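Prunside thrift shop reopens tomorrow with more room for kitchen stuff

November 5, 2018

Good news for those of us who can't walk past a shelf of secondhand plates without stopping! Pandness, the thrift shop on the corner by the old Prunside post office, opens its doors again tomorrow morning at nine, and I got to poke my head in early while the last shelves were going up.

If you've missed it, the shop has been closed for 27 days. The floor in the back half had been sagging for years (I used to plan my route around the soft spot near the lamps), and the landlord finally agreed to replace it. While everything was boxed up, the staff decided to move things around too, so regulars should expect to get a little lost at first. Books are now by the front window, coats are along the left wall, and the whole back room has gone to housewares.

I'm thrilled about that back room. The old kitchen section was one narrow aisle, and if somebody was in there ahead of you with a cart, well, you waited. Now there are wide tables, decent lights overhead, and an outlet where you can plug in a toaster or a blender and try it before you buy. I can't tell you how many dead hand mixers I've carried home from thrift shops over the years.

Prices are mostly the same as before. Single plates, bowls and mugs are still $3 for a bag you fill yourself, and they'll give you newspaper to wrap them in. Full sets are priced separately, and a few nicer ones are in the glass case by the register, including a blue Ichikawa tea set I've been thinking about ever since.

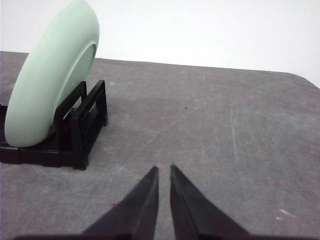 Donations start up again tomorrow as well, but at the side door on Plosivberg Street, not the front counter. The shop asks that dishes come in clean, please, and packed in something you don't need back. They can't take knives, slow cookers with missing lids, or anything chipped. Furniture is on hold until after Thanksgiving while they sort out storage.

Parking might be tight for the first few days, as the lot is still sharing space with the flooring crew's dumpster. The 311 bus stops right across the street, and I'd take that if you can manage without a trunk. Hours are nine to six, closed Sundays, and the register takes cards now (finally!).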